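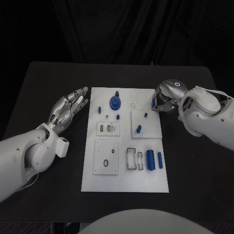 Lending a car to a friend: who pays when it comes back damaged?

By Anju Prajapati

Ximena Figueroa lent her hatchback to a workmate for one weekend in May. The workmate was moving house across Kusville and needed to make a few trips. On the last one she reversed into a parked ute outside a bakery. The ute needed a new door and the hatchback needed a tailgate.

Figueroa assumed her insurer would look after both. It did cover the ute, less the excess. Her own car was another matter. The policy listed her as the only driver, and a clause on page 8 put a higher excess on anyone else behind the wheel. By the time that was taken off, there was $407 left towards a repair that cost several times as much.

"I rang her that night and she said she'd pay me back," Figueroa says. "Then she stopped mentioning it."

Sabina Pathirana, a solicitor who handles small claims in Gosness, sees a dispute like this most months. The first question she asks is what was said when the keys changed hands.

A person who borrows a car has a duty to take reasonable care of it. If the damage comes from carelessness, and reversing into a parked vehicle usually is, the owner can ask the borrower for the loss the insurer did not cover. That can include the excess. It does not normally include the weeks of annoyance, or a rise in next year's premium unless the owner can prove the amount.
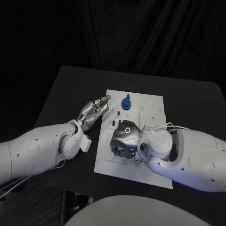

Two robot arms over a task board on a black table.

Things get harder when the borrower says the car was faulty. Clementina Barros borrowed her cousin's wagon and was blamed for a cooked engine 40 kilometres out of town. She had a text from the week before in which the cousin complained about the temperature gauge. The claim was dropped.

Pathirana suggests putting the request in writing before doing anything formal. Keep it short. Set out the date, the damage, the repair invoice and what the insurer paid, and give a date to reply by. An offer to take instalments often gets an answer where a demand does not. Figueroa's workmate agreed to $208 a month after one letter.

If there is no reply, a small claims application is the next step. Filing fees and limits depend on where you live, so check with the registry. You will need the invoice, the policy, photos and any messages – print the messages with the dates showing.

Owners who lend a car often should ring their insurer and ask what happens with an unlisted driver. Figueroa has since added a second name to her policy. It is her sister's.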